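Progress report to Sustemum, second period
Bedix household handling project
Prepared by Sânziana Pană, May 30, 2023

We're now well past the halfway mark, and I'm happy to say this has been our best stretch so far. When I last wrote, in November, the two-arm policy could fold a cloth on a bare table and not much else. It now works in furnished rooms, next to real sofas and chairs, and the training set has grown to 2,306 recorded episodes.

The biggest change is in how we train. Until this spring we fed the model whole episodes, start to finish. Amissah, our labeling tool, now cuts each episode at the moments when a gripper closes or opens, and the model learns each stretch separately before it sees the full task. I had hoped for a small gain. We got a big one! On our standard set of 200 test runs, the old method finished 90. The new one finished 148, with the same arms and the same cloths.
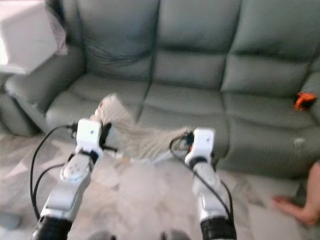 Two-arm cloth handling in front of the three-seat sofa, with one end of the cloth in each gripper.

Most of the remaining failures come at the second grasp. The first arm picks up a corner well, but the cloth swings, and the second arm closes a little early or a little low. We tried slowing both arms down, which helped with thin towels and did nothing for heavier ones. Cistel, the small model that guesses where the free corner will be half a second from now, looks much more promising. It's only been tested offline so far, but I'm very excited about it.

Blur in the head camera is still a problem during fast moves. Dropping the worst images hurt the results, so we've gone back to keeping them all.

Next period we plan to record 400 more episodes, mostly with larger cloths, and run Cistel live on both arms. Spending is on budget. The one request I have is to move the leftover travel money into storage, as the raw video is filling our drives faster than planned.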